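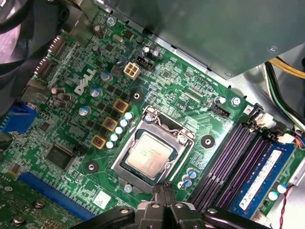

The processor socket of a Dell motherboard, with the cooler removed.

By our repair correspondent
Published in July

We use cookies to improve your reading. Accept / Settings

In Etmont, the old office computers arrive on Friday, before the shops on the main street are open. They come from Mustberg by van, 70 in a usual load, and most of them have the same story. The company has bought new ones, and the old ones must leave the building.

The workshop at Kershaw Street has 5 benches. I was given a stool beside the second one, and I stayed there until the evening.

I had expected that the work begins with the hard drive. It begins with the cooler. When it is lifted away you can see the processor in its metal frame, and the color of the lid is often a little worn, a pale gold. A thin lever holds the frame closed. The people here open it slowly, with one finger on top, and they do not talk while they do it.

The old paste is cleaned with a cloth and alcohol. Then comes the part which I liked most, the looking. The small capacitors stand near the socket like a row of cups, and each top should be flat. If one is swollen, the board goes into a gray box for parts. I was allowed to check one board by myself and it took me a quarter of an hour. On the bench beside me they had finished three.

A finished computer is sold for 90 dollars in the shop at Bultside, with a keyboard. Last year the workshop sold more than 990 of them, mostly to students and to parents with several children.

The screws go in small glass jars, sorted by length. I mixed two jars by mistake in the afternoon and spent the time until closing with putting them right.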